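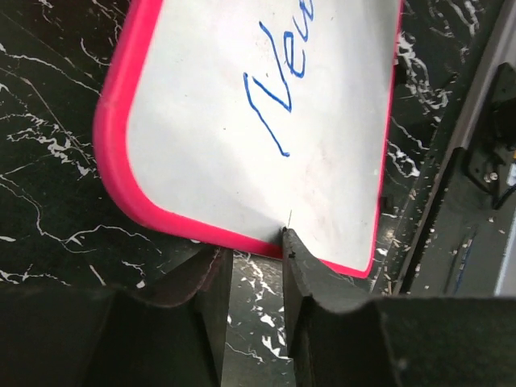
A pink-framed whiteboard held at its lower edge during a handling session in August.

Revised handling rules for shared test objects

The Karnosside working group has now completed its yearly review of the rules that apply when everyday household objects are handled by a robot arm. The review was led by Suqin Ren and covered 2,175 recorded sessions. I was asked to set out the main changes on these pages, together with some remarks of my own on how they should be read. The full text remains with the group and takes precedence over anything written here.

Rule 7 concerns grip position. Where an object has a frame or rim, the fingers should close on that part and should stay clear of any surface intended for writing, reading or display. A writing surface marks easily, and a mark made by a finger can be mistaken later for something that was there at the start. The rule applies to small whiteboards, picture frames, slates and trays with a printed base. It does not apply to books, which are dealt with separately under the Mangundap notes.

Rule 8 concerns handwriting. Operators may write on a board before a session, provided that the words contain no personal details. Names, telephone numbers, passwords and door codes are excluded without exception. Old writing should be wiped away before new writing is added. Faint traces of erased marker are acceptable and need not be cleaned with solvent. Several members wished to require a spotless board at the start of each session. The proposal was declined, as boards in ordinary homes and offices are seldom spotless, and I consider that decision to be correct.

Rule 9 has been rewritten in full. It previously asked operators to "keep the area tidy", a phrase that was read in very different ways at different sites. The new wording separates two matters:

Loose items that could be caught by the arm, or could fall into its path, must be removed before power is applied.
Crumbs and other light debris on the work surface should be cleared at the close of each shift, and sooner if they lie where an object is to be set down.

Patterned surfaces remain permitted. The Flendo site had asked whether marble-effect tops should be covered with a plain mat, and the group saw no need for this. The pattern of the surface should, however, be entered in the session record.

Jordan Tapley raised a further point on the stopping procedure. An operator who stops the arm while an object is held must support that object by hand before the fingers are opened. The arm must be fully at rest before a hand is brought near. This was already common practice at Avex but had not been written down, and it now appears as a note to Rule 7.

Sites are asked to replace the printed copies kept beside each station and to destroy the earlier version. Comments on the wording should be sent to Suqin Ren through the usual site contact, quoting the rule number.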